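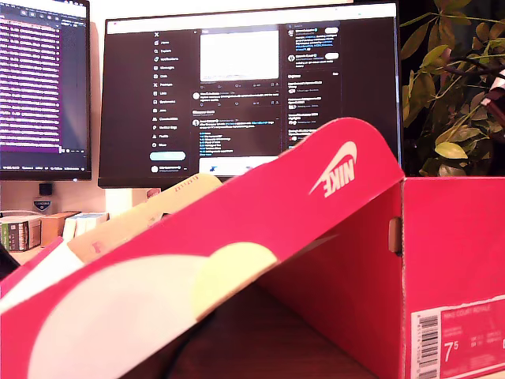
Red Nike shoebox with the lid off, label end facing out.

2 min read

A shoebox makes a good desk drawer for cables and chargers. Take out the paper and any loose cardboard, but keep one stiff piece. Wipe the inside with a dry cloth.

Cut the stiff piece to the height of the box, 15 minutes' work at most, and wedge it across the middle as a divider. Put long cables on one side and plugs on the other. Turn the label toward the wall if you don't want to see it.

Slide the lid underneath so it doesn't get lost.

Posted by Renzo Carbone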